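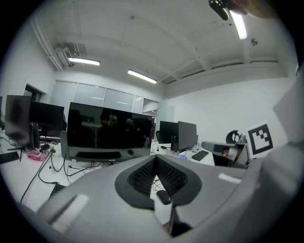
Wednesday, p. 208

Open day, second block. Group from Marciniak arrived 13:10, left before 15:00. They run a parts store at Ciltside and want to know whether desk and bench tidying can be taught from hand-held demonstrations.

Ran the talk standing up at the desks, no slides. Order as follows:

- hardware, passed around for five minutes
- keyboard and mouse task, live
- playback of older Gutevex sessions
- questions

Set size quoted to them: over 1423 demonstrations for the desk tasks, 948 of them two-handed. They asked how many get thrown out. I gave the rule (either hand loses tracking, whole take goes) and promised the number by mail.
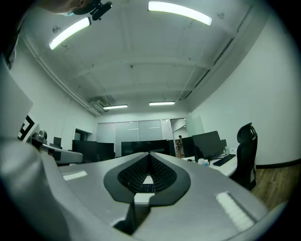 Gripper raised toward the ceiling lights, panel marker at left.

Notes on tracking. The glossy housing picks up the tubes overhead. A visitor asked if this upsets the camera pose estimate. Answer given: less than plain white wall does. The partition end of the room is the weak spot, since frosted glass offers few corners to lock on to. Should try a run with the blinds panel from Hunus behind the last row — it has been in storage since spring.

Start pose needs a written standard. At the moment each operator picks a height, and the first second of every take differs. Proposal: both grippers level at the desk edge, hold for two counts, then move.

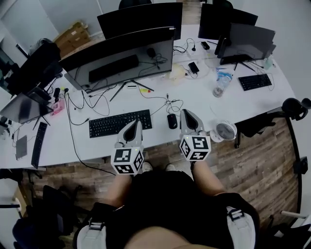 Two-handed position at the desk edge, left gripper at the keyboard, right gripper near the mouse.

Questions worth keeping:

1. Can one person record all day? Told them 45 minutes, then swap. Forearms go first, shoulders after.
2. Does the object have to be the same model every time? No, but cabled and cordless mice are logged as separate tasks here.
3. Would gloves matter? Not tested. Ciltside staff wear them, so this needs an answer before any site trial.

To do:

- mail rejection count to Marciniak
- start pose text, one paragraph, pinned by the door
- glove test, 13 takes per operator, same desk
- ask Gutevex for the newer playback build; the old one stalled twice on seek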